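I got to Efa Gethin's place on a Wednesday, a little before noon, and she already had the kettle going and a chair pulled out for me. She runs Vokbridge, a produce swap that started with three neighbors and a glut of zucchini and now has 64 households on the list.

"People bring what they've got too much of, and they go home with what they haven't," she told me. "It sounds so simple! Then somebody turns up with 21 squash and you have to think fast."

What I really wanted to talk about was the sorting, which she does on a pale table with nothing fancy about it. She likes a plain top (she's tried tablecloths, hated them) and she likes dark baskets - woven ones, with a good thick rim. 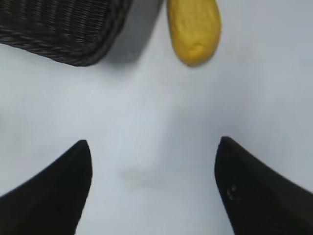

*A dark wicker basket on the sorting table, with something yellow beside it.*

"Anything yellow looks wonderful next to a black basket," Efa said. "I'm not trying to be artistic about it. I just want people to pick it up and take it home."

Does she mind if things are lumpy? She laughed at me. "Lumpy is fine. Brown patches, fine. I grew up eating around the bad bits, and my soup never suffered for it."

We got onto baskets then, and I may have lost half an hour. She bought her first one in Taipe years ago and carried it home on her lap. She never puts them in the sink, only goes over the weave with a dry brush, and she gets quite stern with anyone who picks one up by the rim.

Next April she hopes to start a second swap over in Sukutska, if she can find a room with enough light. "And a big table," she added, topping up my tea. "I can borrow chairs."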